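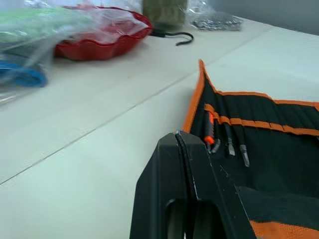

Wrist camera: gripper next to the unrolled tool roll, with screwdrivers in the elastic loops.

Soncombe Tool Roll

README for the recordings

Contents
Summary
Task
Set-up
How the demonstrations were made
What is in each episode
Labels
Splits
Known problems
Loading
Use and contact

Summary

Soncombe Tool Roll is a set of two-arm demonstrations of putting small hand tools into a fabric tool roll and taking them out again. A person drives both arms by remote control for most episodes. A smaller part was shown by hand, with the operator holding the arm and moving it through the task. We recorded 3690 episodes and kept 3582 after checking.

The set was made to train and compare policies that learn by copying. It can also be used for grasp detection on thin objects, though it was not collected with that in mind and has no grasp labels beyond the ones listed further down.

Task

The tool roll is black with orange trim. It lies open on the near table at the start of every episode. There are two forms of the task:

stow: the tool starts outside the roll and must end in a loop or pocket
fetch: the tool starts in the roll and must end on the table or in the other gripper

The instruction given to the operator is stored as text, for example "put the thin screwdriver back in the roll" or "take out the orange-handled screwdriver and pass it across". Operators were free to choose which arm did the work unless the instruction named one. Many of them used the second arm to hold the fabric down while the first pushed the tool in. This was not asked for, and some operators never did it.

An episode counts as a success if the tool stays where it was put after both grippers have let go and moved clear. A tool that goes into the wrong loop is a success for stow unless the instruction named the loop.

Set-up

Two pale tables are pushed together with the arms working from the near side. The roll is on the near table. The far table holds the other objects, and these are left in view on purpose so that the background is not bare. Objects on the far table are moved about between sessions and are sometimes swapped. They are never the target of an instruction in this release, and there are no boxes or masks for them.

Clear plastic packaging is common on the far table. It reflects the room lights and gives poor results with most depth estimators we tried.
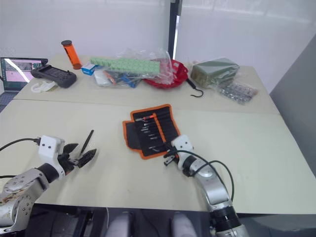

Head camera: both arms at the near table, a thin tool in the left gripper and the right gripper at the edge of the roll.

Left and right are always given as seen from the head camera. The same rule is used in the file names, the labels and this README.

How the demonstrations were made

Remote control. The operator moves a pair of small leader arms and the robot arms follow. The operator watches the head view and the two wrist views on a screen. Arwel Pumphrey wrote the control software, which goes by the name Plikov in the logs and config files.

By hand. The joints are set to a low stiffness and the operator takes hold of the arm above the wrist. The path is recorded once without cameras and then played back with the cameras running. The images therefore show the arms moving on their own. Playback sometimes misses the tool by a little, and those episodes were thrown away unless the gripper still closed on it.

The field "mode" is either "remote" or "hand". Please report results for the two separately if you use both. Hand episodes are smoother and shorter, and a policy trained on a mixture tends to pick up pauses from the remote ones.

Nine operators took part. Each did a practice session which is not in the release. Tainá Paiva ran the practice sessions and wrote the operator notes, a copy of which is in docs/operators.txt. Operators are identified by a letter only.

What is in each episode

head.mp4, colour video from the head camera
wrist_left.mp4, colour video from the left wrist
wrist_right.mp4, colour video from the right wrist
state.csv, joint angles and gripper opening for both arms
action.csv, the commanded values for the same
meta.json, instruction, mode, operator letter, session, task form and result

All streams share one clock. Rows in state.csv and action.csv are matched to video frames by the time column and should not be matched by row number.

There is no audio and no force reading. Motor current was logged in the earlier sessions but has been left out, as the values from the two arms could not be compared.

Labels

Every episode has a result: success, failure or recovered. "Recovered" means the operator dropped or missed the tool and then finished the task. We kept these. They are useful if you want a policy that tries again, and they can be filtered out with one flag if you do not.

Glenys Pugh marked the start and end of each grasp by watching the wrist video. Where the tool was hidden behind the gripper she used the gripper opening from state.csv. Those marks carry the tag "by_state" and are less reliable.

Splits

train: all episodes not in the other two
val: 300 episodes, drawn from every operator
test_umska: a separate group of sessions recorded with a second tool roll, called Umska in the metadata

Do not tune on test_umska. The pockets are in a different order there and the fabric is stiffer.

Known problems

The gripper hides a large part of the wrist view when it is close to the roll. Slim shafts can be out of sight for the whole of an insertion.

Dark tool shafts against the black fabric are hard to see in the head view, more so in sessions recorded after four in the afternoon. The field "late" is set to true for these.

The right wrist camera was refitted part of the way through and its angle changed slightly. Both calibrations are supplied. Use the one named in meta.json.

Instructions were typed by the operators. Spelling mistakes have been corrected but the wording has been left alone, so the same tool may be a screwdriver, a driver or "the little one".

A few hand episodes have a short gap in action.csv where playback was paused. The gap is marked with empty values and we have not filled it in.

Loading

The loader in tools/load.py reads a single episode or a whole split. It needs the folder names to stay as they are in the archive. Idris Maddocks maintains it. An older script, jardine_convert.py, is still in the same folder for people who have files in the Jardine layout. It drops the "late" field and will not be updated.

Use and contact

Free for research and teaching. Ask before using it in a product. If you find an episode with a wrong result or a bad grasp mark, send its number and the time in the video to Emrys Yorath at the Soncombe project address in docs/contact.txt. Corrections go into the next release and are listed in changes.txt.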